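Organización de espacios domésticos y de trabajo
Apuntes de la unidad 6: El escritorio como superficie de acumulación
Prepara: Nabila Cherkaoui
Revisión del material: Petro Kravets

6.1 Punto de partida

En la unidad anterior vimos la cocina, donde las cosas al menos tienen la cortesía de estropearse si uno las olvida. El escritorio no ofrece esa ayuda. Un papel puede pasar quince meses en el mismo sitio sin oler a nada, y un vaso tampoco protesta. De ahí que la gente ordene la nevera con cierta regularidad y la mesa de trabajo cuando vienen visitas.

Llamamos superficie de acumulación a todo plano horizontal situado entre la cadera y el pecho que no tenga un uso exclusivo. La encimera cumple la definición a medias. El escritorio la cumple con entusiasmo.

6.2 Objetos residentes, objetos de paso y objetos varados

Residente: se usa en la mesa y vive en la mesa. La lámpara, el bote de los bolígrafos.

De paso: llega con la persona y debería irse con ella. Vasos, tazas, botellas, las llaves, el plato del bocadillo.

Varado: llegó de paso y se quedó. Su rasgo principal es que el dueño ya no lo ve. Thomas Santoro, en el taller de marzo, defendió durante media clase que la botella de vino de su mesa era residente «por antigüedad». Se le admitió la elocuencia y se le suspendió el ejercicio.

La categoría no depende del objeto. Un vaso lleno de lápices es residente; el mismo vaso tumbado al lado del teclado está varado, y además rueda.

6.3 El problema de los recipientes

Los recipientes para beber merecen apartado propio porque se reproducen. El procedimiento habitual es llevar uno nuevo a la mesa sin retirar el anterior. Cuando falta sitio de pie, se tumban, que es una manera de ocupar más superficie con la misma cantidad de vaso.

Orden de trabajo recomendado:
Primero, todo lo que pueda contener líquido sale de la mesa, vacío o no.
Después se buscan las tapas. Una botella térmica sin su tapa es medio objeto, y la otra mitad suele estar en un cajón, en una mochila o en otra habitación.
Por último, vuelve un solo recipiente. Uno. La pregunta «¿y si quiero agua y café?» se contesta en tutoría.

6.4 Papeles contra el fondo

Los escritorios con altillo o panel trasero tienen una desventaja que el catálogo no menciona: permiten apoyar. Lo que se apoya no se archiva. La pila empieza con dos cuadernos rectos, sigue con folios torcidos y suele terminar con algo enrollado encima, que nadie desenrolla por miedo a tener que leerlo.

Método Ouali, en la versión simplificada que usamos en clase:
a) Se baja la pila entera a la mesa despejada. No se hojea de pie.
b) Se separan libros y papeles sueltos.
c) Los libros van al altillo, en vertical.
d) Cada hoja suelta se lee hasta saber qué es, ni una línea más.
e) Las hojas manuscritas se fechan hoy, aunque sean viejas. En la próxima revisión se agradecerá.

Nouhaila Hamdy propone un paso f), tirar la mitad. No entra en el examen, pero lo compartimos.

6.5 El bote de cosas pequeñas

Todo escritorio tiene uno. Se permite con dos condiciones: que se pueda vaciar en la palma de las dos manos y que su dueño sepa nombrar lo que hay dentro antes de mirarlo. Si falla la segunda, el bote pasa a la ficha de objetos varados. Los organizadores con compartimentos, del estilo de los de Zestero, ayudan poco: dan a cada trasto una habitación individual.

6.6 Práctica

Elegid un escritorio propio o prestado. Trabajo individual, máximo 600 palabras, sin contar las excusas. Se pide:
Clasificar lo que haya en la mesa según 6.2, justificando los casos dudosos.
Indicar en qué orden lo retiraríais y adónde iría cada cosa.
Señalar al menos un objeto que defenderíais como residente contra la opinión de Ehab Ait Brahim, que corrige esta práctica y no se deja convencer.

Las entregas van al buzón de Jisik, carpeta «Madby», antes de las 15 h del último día del módulo. La carpeta no admite archivos comprimidos. 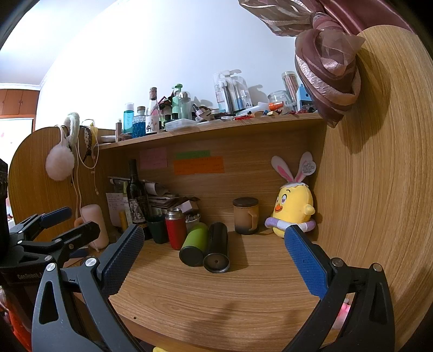
Lámina 6. Escritorio con altillo: vasos tumbados, botella roja sin tapa y pila de papeles al fondo.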